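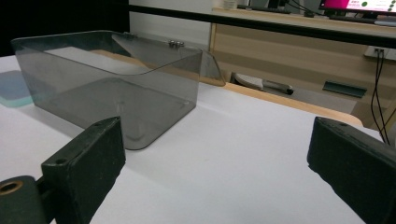
Werkstattbuch Prorkau, Eintrag 9. Juni 2025
Thema: Handgreifer Mison (Leihgerät von Avstead), Deckelaufgaben

Stand vom letzten Eintrag: Leihgerät ist ausgepackt, Kamera und Finger sitzen, Software läuft auf dem Tischrechner. Bisher nur Quader und Becher gegriffen. Heute die Klappdose aus Rauchkunststoff, weil der Kunde am Ende genau solche Behälter geöffnet und geschlossen haben will. Durchsichtig, dünne Wand, Metallscharniere hinten. Unangenehmer als alles aus der Musterkiste von Avstead.

Aufbau: weiße Tischplatte, Dose schräg zur Tischkante, Deckel ganz nach hinten geklappt. Startlage für den ersten Durchgang ist also offen, Aufgabe ist schließen. Danach umgekehrt. Die Dose wird nicht fixiert, auch wenn es dann leichter ginge. Im Kundenaufbau ist auch nichts fixiert.

Schließen: Finger weit auf, mit dem linken unter den Deckelrand fahren, anheben, über den Scheitelpunkt drücken, loslassen. Der Deckel fällt dann von selbst zu. Klappt mit etwas Übung sauber. Liegt der Deckel hinten auf der Tischkante auf, kommt man schlecht darunter. Dose ein Stück nach vorn ziehen hilft, muss dann aber als Teil der Bewegung mit aufgenommen werden. Ich habe beides aufgezeichnet und in getrennte Ordner gelegt, bitte nicht zusammenwerfen.

Öffnen: deutlich schlechter. Die Finger sind plane Klötze und finden am Deckelrand keinen Halt. Zweimal ist die ganze Dose mitgewandert. Mit leicht gekipptem Handgelenk und der Fingerkante statt der Fläche geht es, die Kante drückt aber ziemlich punktförmig auf den Kunststoff. An der Dose ist bis jetzt nichts gerissen. Vor längeren Serien trotzdem eine zweite besorgen.

Finger: Oberfläche matt gescheuert, am rechten sind die Kanten leicht ausgebrochen. Im Übergabeprotokoll steht dazu nichts. Ich trage es nach und schicke es an Avstead, damit es bei der Rückgabe keine Diskussion gibt. Für den Griff selbst stört es kaum. Für das Kamerabild auch nicht, die Finger heben sich dunkel vom Tisch ab und sind gut zu erkennen. Die kleinen Löcher oben in den Fingern würden sich anbieten, um eine dünne Lippe anzuschrauben. Laut Anleitung gibt es eine solche Lippe als Zubehör, in unserem Koffer war sie nicht. Angefragt.

Gewindeeinsatz an der linken Aufnahme: messingfarben, sitzt fest. Schraube ließ sich von Hand ansetzen und lief ohne Kratzen. Das war beim Vorgängergerät der Schwachpunkt, dort saß das Gewinde direkt im Kunststoff und war nach kurzer Zeit hinüber. Pluspunkt für Mison.

Kamerabild: Der Rauchkunststoff macht der Auswertung zu schaffen. Auf dem weißen Tisch sieht man den Boden durch die Vorderwand hindurch, und die Raumbeleuchtung legt helle Streifen auf Rand und Front. Die Kantensuche von Avstead nimmt dann gern die Spiegelung als Oberkante. Mit dunkler Unterlage habe ich es noch nicht probiert. Auch die Lage der Lampe habe ich nicht verändert, weil ich erst eine Reihe unter normalem Licht haben will. Die Lageverfolgung der Hand selbst lief dagegen ohne Aussetzer, auch beim schnellen Zurückziehen. Im Hintergrund steht genug herum, woran sie sich halten kann.

Aufgenommen wurden 1.292 Einzelbilder für das Schließen und 3.879 für das Öffnen. Der Unterschied kommt von den abgebrochenen Ansätzen, die sind beim Öffnen noch drin. Für die Auswertung abschneiden, Rohdaten behalten. Avstead empfiehlt im Handbuch mindestens 3.000 Bilder je Aufgabe, das Schließen reicht also noch nicht.

Bedienung: Das Gewicht ist in Ordnung, nach längerem Halten merkt man den Daumen. Der Abzug hat am Anfang des Wegs etwas Leerlauf. Beim groben Greifen egal, beim Deckel nicht, man drückt zu weit nach und die Finger schnappen dann das letzte Stück zusammen. In der Software gibt es einen Regler für die Kennlinie. Stufe 2 gefällt mir am besten, bitte so lassen, sonst passen die Reihen nicht zueinander.

Export: Der Umweg über das Programm von Avstead nervt. Man kann nur ganze Sitzungen ausgeben, keine einzelnen Durchgänge. Zerschneiden muss man hinterher selbst. Das Format lässt sich lesen, die Zeitstempel von Kamera und Fingerweg laufen zusammen. Mehr brauchen wir nicht.

Vergleich mit dem Angebot von Rondonuwu: Deren Greifer hat von Haus aus weiche, vorn zugespitzte Finger, das wäre beim Deckel wohl ein Vorteil. Dafür bekommt man die Rohbilder dort nur gegen Aufpreis, und Ersatzteile gibt es nur als Satz. Solange das Zubehör von Avstead nicht da ist, würde ich nichts entscheiden. Leihfrist lässt sich nach Auskunft des Vertriebs noch einmal verlängern, muss aber noch im Juni gemeldet werden.

Offen:
Schließen nachlegen, bis die Mindestmenge erreicht ist
Öffnen mit Lippe, sobald geliefert. Übergangsweise Versuch mit aufgeklebtem Gummistreifen
dunkle Unterlage, gleiche Lage der Dose
flache bläuliche Kunststoffplatte als nächstes Teil, vom Tisch aufnehmen und in die Dose legen – vermutlich dasselbe Problem wie beim Deckelrand
Abzug: bei Avstead nachfragen, ob der Leerlauf normal ist
Übergabeprotokoll ergänzen (Fingerkanten)

Akku hängt am Ladegerät, Koffer steht offen im Regal. Dose bitte nicht zum Schraubensortieren nehmen.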